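Research > Pelkonen Project > FAQ
Overview | Method | Results | FAQ | Contact

Posted 17/07/2019 by the Trarno lab team

What is the Pelkonen project trying to do?

We're teaching a pair of robot arms to handle clothes, which sounds like a small chore until you try it (we were a bit too cheerful ourselves when we began last November!). Cloth has no fixed shape, so our method learns from people guiding the arms through the job, and then the arms have a go on their own.

How much teaching does it need?

For the jersey task we recorded 123 guided runs and kept every one, even the clumsy ones, and I'm glad we did, as the clumsy ones show how to get out of trouble. Training on a single machine takes us 40 hours.

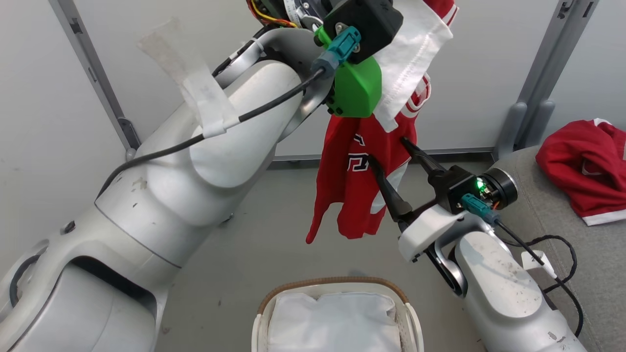 We also tried it with only 90 runs, by the way, and the policy still managed most garments but let go too early far more often, especially with slippery sports fabric.

Why use 2 arms?

One arm can pick a shirt up well enough, but finding a sleeve or a hem is so much easier when a second gripper can press or pull on the cloth while the first one holds it. Our friends at Stesevport tried the same task one-handed and have gone over to two as well.

Can I get the data?

Yes, and please do! Write to us through the contact page and mention Tradudberg, the name of the data release, so your note reaches the right inbox. We answer everybody, though it can take us a week or so when we're in the middle of a training round.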